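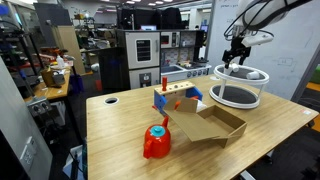
Search the newsletter
Go

Toy library news: we're moving the shelves (again)

Well, I said in October that I'd never lug another tub of train track up the Plimen Street stairs, and there I was last week with a tub under each arm. The good news is it's the last time! We've got the ground floor room at Tultstead Hall for the rest of the year, with a ramp, a proper sink and (be still my heart) a cupboard that locks.

Iara Ibarra has been through the whole catalogue and we now have 2,172 toys, puzzles and games on the books, which made me want to lie down. More than 300 are out on loan right this minute. If one of them is living under your couch, please bring it back before we finish the stocktake. No fines, no cranky looks from me, I just want my jigsaws home.

A few bits while I've got you. Borrowing stays at four weeks, but you can now renew by text, so no more ringing me at tea time. Puzzles over 500 pieces go out in zip bags from now on, as the boxes keep splitting at the corners. And Leandro Farías is running a mending arvo once we're settled, so if you're handy with glue or a needle, or you can sew a doll's arm back on without swearing, put your name down at the desk. He's already fixed the pedal car that sat in the Espinoza shed all winter and it goes like the clappers.

Memberships are due at the end of term. Same price as last year, and grandparents can share one with the family.

See you downstairs!

12 comments
Share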